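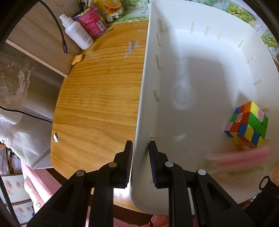 Toy library sort-out, Prarnbridge hall, Wednesday 22nd February. Finally got a minute to put this page up, sorry it's short. Beatrice Kioko had the key so we were in by nine and going flat out till lunch. Everything came off the shelves, got checked, got wiped, went back in a tub with a label on it. Puzzles and fiddly things went in the big white bins with the ribbed sides, the ones you can slot dividers into if you've still got the dividers (we haven't). There's a scrambled cube in one, a few white stickers with pink patterns stuck on the tiles. Leaving them on. Scrambled is fine too, half the fun for whoever borrows it.

A few notes to go with it, as people keep asking.

WHAT'S STAYING
Cubes, stacking cups, most of the jigsaws. The Turunen train set, all the track accounted for. Wooden farm animals. The Jumis marble run, short a funnel but it still goes.

WHAT'S GONE
Anything cracked. The battery keyboard, may it rest. Two board games with no boards. The dress-up box is off to the Stultberg Street kinder, they're picking up themselves so please don't drop more off there.

WHAT WE'RE STILL AFTER
Dividers for the white bins, any colour. Lids, same. Zip bags, the thick ones. Somebody's nan must have a drawer of them. Also a replacement egg timer, the sand one, for the memory game.

BORROWING
Opens again next Saturday, 10 till 12. You can take up to 4 things at a time, back in a fortnight. Please count the jigsaw pieces before you return them and write it on the bag if one's missing, no one will be cross. No food in the tubs. There was a crumpet.

ODDS AND ENDS
Found at the bottom of the games cupboard: a tin of dominoes with 1928 scratched in the lid, full set as far as we can tell. Not for loan, going in the glass case near the kitchen. If it was your family's give Beatrice a ring. Also one kid's gumboot, left foot, green. It's on the hook by the door.

Next big clean will be August. Bring your own tea towel this time, we ran out and ended up useing the curtians from the puppet theatre.

Thanks all, more when I get to it.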